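House rules for handling and recording sessions - draft, please pull it apart
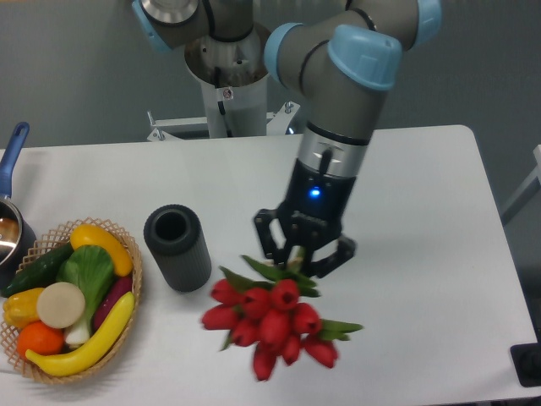
Nam-gil Ma

Right, I've finally typed up the rules we use on the Yeom bench and I'd love to hear what other groups do! We've had 1106 takes through since May and the same few slips keep coming back, so this is what I tell new people:

Grip flowers by the stems, below the blooms. Never by the heads, even artificial ones.
Keep a hand's width clear round anything standing upright.
Save every take, good or bad, and write the reason next to the bad ones.
Hands off the table while the gripper light is on, whatever the arm is doing.
Same starting layout for a block of 300, then change it properly - don't nudge one thing and call it new.

Tulips into the dark ribbed pot is my favourite of the lot. A bunch that size swings about and blocks your view of the rim, so you really learn to slow down.

plitfan
Posted 29th October

Lovely list, and I'm pinching the stems one. I'd argue with the 300 though. We did long blocks on Plitetau and the operators went on autopilot by the end. Shorter blocks, more layouts, much livelier data.

Nam-gil Ma

Fair! How short is short?

plitfan

We change over when the operator does. Comes to nearly an hour.

rirby_bench2

Disagree with plitfan, sorry. If layout and operator change together you can't tell which one caused a drop. We keep them apart on Rirby and it has saved us a lot of arguing.

Also, Nam-gil, what happens to the basket during the tulip task? You've got the aubergine, the banana and all the rest sitting right there. Is it part of the task or just company?

Nam-gil Ma

Just company for that one. It stays put and a touch on the basket counts as a failed take. Same goes for the saucepan.

rirby_bench2

Then put that in the rules! New people will guess, and they'll all guess differently.

oddsocket

I'd go further and say a touch shouldn't be a fail. Log it as a touch. Real kitchens are full of things you brush against and I want to know how often it happens. We had 1341 takes marked pass or fail on Jevuven and going back through them for contacts was miserable.

Nam-gil Ma

Ooh, I like that. Three labels then - clean, touched, failed. Does a leaf count as a touch? The leaves stick out a fair way past the flowers.

oddsocket

Leaf counts. Anything being held counts as part of the arm.

plitfan

Harsh on tulips, that. You'll hardly get a clean one.

oddsocket

Then that's what the log should say :)

Nam-gil Ma

Going with oddsocket for now, leaves included. I'll add the basket rule tonight and split operator changes from layout changes. Still undecided on block length, so if anyone has tried both, please post what you found.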